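Estwood Shared Workshop, 2021-07-08

Home-Built Robot Arm Learns to Handle Soft Things

Hi, I'm Panagiotis Nikolovski, and I've spent 17 evenings at the big bench in Estwood building a robot arm called Grudlow. I'm happy to say it's ready for visitors!

Plenty of hobby arms can stack blocks. I wanted one that could cope with cloth, because cloth sags and folds and never sits the same way twice (my first gripper, back in January, just shoved it around the table). Grudlow has a little camera down by the wrist, so I get to watch the fabric from very close up while I tune the grip.

Gray fabric with a metal ring set into it makes good practice - the ring is shiny, the fold is dark, and the software has to make sense of both.

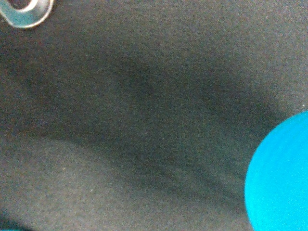
What's next

I'm putting the drawings and code online under the name Narum, with a parts list that runs to 37 items. Two of them you'll have to print yourself, and the elbow bracket is fussy, so print it slowly.

Come and see it

The workshop is open to anyone who'd like a turn at the controls. Bring an old tote or a hat if you want to give Grudlow something new to grab. Questions, press or otherwise, can be left for me at the Estwood front desk.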